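Kasanville Kitchen & Table

Home > Table linen > Tablecloths > Cherry print

Bereck Cherry Tablecloth

Pale off-white cloth printed all over with small red cherries and green leaves. Made for everyday meals at a kitchen table, with rounded corners so the edge hangs neatly.

The print is small and well spread out, so it doesn't compete with what you put on top. White dishes and pans look good on it, and so do stronger colours.

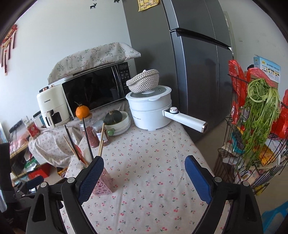
Bereck cherry cloth on a kitchen table, with electric pot, pumpkin dish and pink utensil holder.

Details
Fabric: cotton and polyester mix
Width of hem: 23 mm
Wash: 60 degrees, with similar colours
Iron: medium, on the reverse
Tumble dry: low
Supplied: folded, in a paper band

The cloth comes folded and will show creases when you first lay it out. Most drop out after a day or two on the table. For a flat finish, iron it while it is still slightly damp.

Can I put a hot pot on it?
Use a mat or trivet under anything straight off the hob. Electric pots that stand on their own feet, like the white one we used, keep the base off the fabric, but we still suggest a mat for long cooking.

Will the red run?
No. We wash a piece from every batch before it goes on sale. Keep bleach away from it – it will take the green out of the leaves.

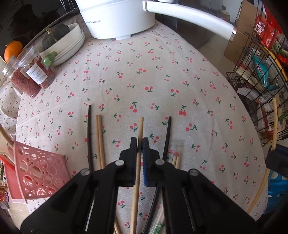

The print close up, with black and light wooden chopsticks. White Royalstar pot behind.

Chopsticks, pots and dishes are not included. Our own chopsticks and utensil holders are listed under Osex Tableware.

Matching items
Bereck napkins, set of four
Bereck table runner
Jakab plain cloth in off-white, same fabric

Delivery and returns
Orders leave our warehouse within two working days. Unwashed cloths can be sent back within 60 days in the original band. Delivery is free on orders over £80.

Cafés and guest houses can ask Surachet Ruangrit in trade sales about larger orders and cloths cut to length.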